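Teaching by remote: what the demo reel leaves out
Speaker notes, Polcombe meetup, October

Slide 1. The pitch
Start with Sumau's line that anyone can teach a robot a chore in an afternoon. Let it sit. Then the log from our own Visley trial: 609 remote-control runs recorded, 34 thrown out before training. Ask who decided which 34. In our case, the operator who made them — say so.

Slide 2. Plate and cabbage
Leave this up while talking. Two hands, one plate, one cabbage, a white table. Left fingers almost at the rim. Every bend in those fingers has to be useful to copy, and the operator can't feel the plate. 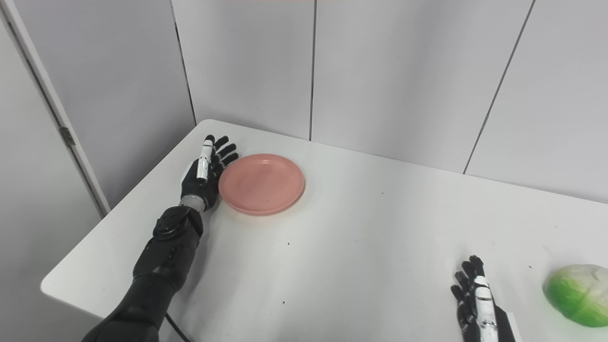

Slide 3. What I'd want to see
Same task, a different table, a cluttered one. Barua says 1000 runs will cover it. Cover what? We had 2 operators and their habits were easy to tell apart in the data. More runs from the same pair gives you more of the same habits.

Skip the video if short on time. Take the cost question here, before the break.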